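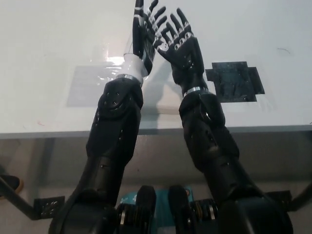

Both hands up, fingers pointing upward, over the white bench.

July 17, 2022
Foot pressure insoles, Torley set. Zeroed all 15 pairs, then loaded heel and forefoot on the Pakus press. Pair 8 drifts at the left heel – pulled it, connector suspect. Forefoot readings on the rest agree with the last calibration.

Log now at 1,974 rows. Ravov export still drops the skin temperature column; re-export before merging with the neuropathy screening data.

To do: new connector for pair 8, repeat heel load at 17 minutes.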